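Trikamell Robotics Short Course – Handout 21
Teaching by Hand: Two-Gripper Tasks

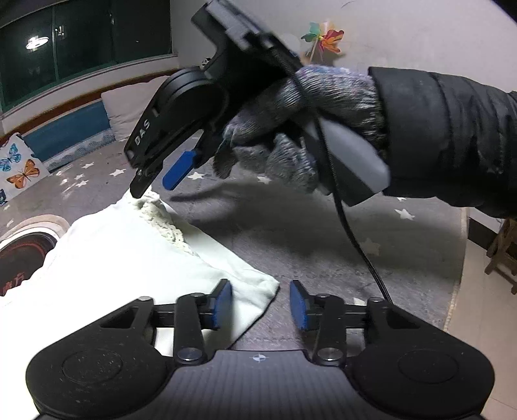 Fig. 1. Hand-held grippers over a folded cloth on a rug.

With hand-held grippers you do the task yourself and the robot learns from the recording. With remote control, you drive the arm from a distance.

For cloth work:
Move at an even pace.
Keep both sets of finger pads in view before you close them.
If a fold slips, fix it and keep recording – corrections are useful.

Reading for next class: Petersen notes, part 2.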